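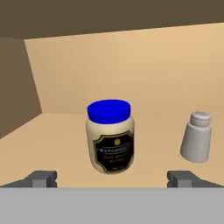 MacLeod Customer Care — Simulation Products

Ticket 665: Vevel tabletop kit, gripper stops short on the mayonnaise jar
Opened by: Gaétan Robichaud, Stesden
Status: waiting on customer

Gaétan, Wednesday, morning
Hello all, and thank you for the quick help last time! We're on the trial license of the Vevel kit and mostly very happy with it. My trouble is with the pantry set. With the jar of mayonnaise centered between the open fingers, I send the close command and get "target width not reached" after 5 seconds. The shaker on the right gives me no such grief when I pick it as the target, so I doubt it's the install. I did restart everything, twice, and went through the setup pages again with a cup of coffee.

Amstead desk, 11:20
Good morning Gaétan, and what a nicely written report — it saves us a good deal of back and forth. Could you open the object settings for the jar and tell us which grasp width is filled in? The close command reads that number before it looks at anything else.

Gaétan, 11:45
It says 60, in millimeters. I never touched it, I promise! The shaker has its own entry.

Amstead desk, 13:10
Thank you, that helps a lot. Please clear the field, save, and reload the scene so the width is taken from the model itself. Then run the close command 4 times with the blue lid still on the jar and send us the log, even if every run goes through. We'll keep the ticket open until we hear from you, and we've added a week to your trial for the bother.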